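Subject: Re: [bimanual] Does relabelling failed grasps help on the drinks task?
List: Treltik manipulation list
Sent: 16:44

On the list last week, a member at Ruddock wrote:

> We tried relabelling on our drawer task and saw no gain at all.
> Before we drop it, has anyone tested it on something with two
> arms and thin plastic? We would also like to know how many
> demonstrations you started from.

We have, and the results are in for the first batch. The method is the one in the Zaralex note: when a grasp fails, we keep the recording, cut it at the last good pose and give the first part a label of its own. The policy then trains on the full demonstrations and the cut ones together.

We started from 44 full demonstrations and added 16 cut ones. Each policy got the same set of start positions for the cup and the tray. The baseline dropped or missed the cup in seven trials. With the cut recordings added, that fell to three. Training time went up a little, and we changed nothing else between the two.
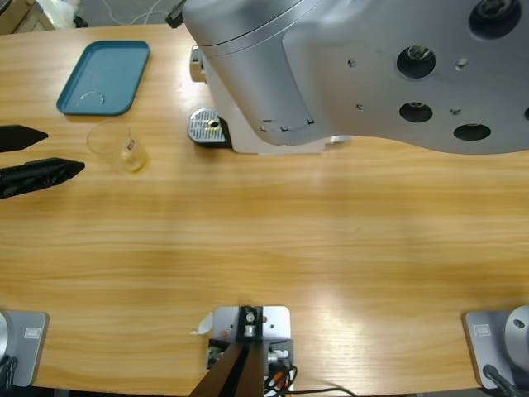

Does the gain come from the relabelling or just from having more data?

Mostly from the relabelling. We ran a third policy with the same cut recordings but left the labels as they were, and it did no better than the baseline.

Most of the remaining misses are with the left arm. Clear plastic is hard for our depth sensor and the policy sometimes closes the fingers short of the cup. I don't think any amount of relabelling will cure that, and we have ordered a second sensor to try.

On your drawer task, my guess is that a rigid handle gives you too few failures to learn from. How many failed recordings did you have, and where did you cut them? If you were cutting at first contact, try going back a bit further. We lost most of the gain when we cut there.

The training script needs tidying before I can share it. It should be on the Dodcombe server in February.

Dodcombe manipulation group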